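Mum rented the flat on Wedenmont Road for 31 years, and when she went I got two weeks to empty it. Well, me and my cousin Zewditu Woldemariam, who came down from Ostell with a flask and no plan at all!

We began in the kitchen (big mistake, go for the bathroom first) and by four o'clock I was reading old gas bills out loud. 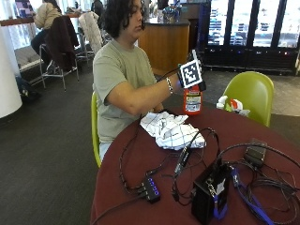 A red spray bottle and a checked cloth.
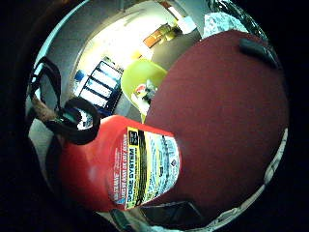
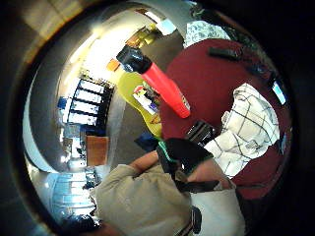 Anyway, the tin. It was behind the flour, and inside were 354 bus tickets to Vuvley, every one a single. Mum hated Vuvley. She said the sea there smelled of pennies.

"So how did she get home?" said Zewditu.

I put the kettle on and started looking for the other tin.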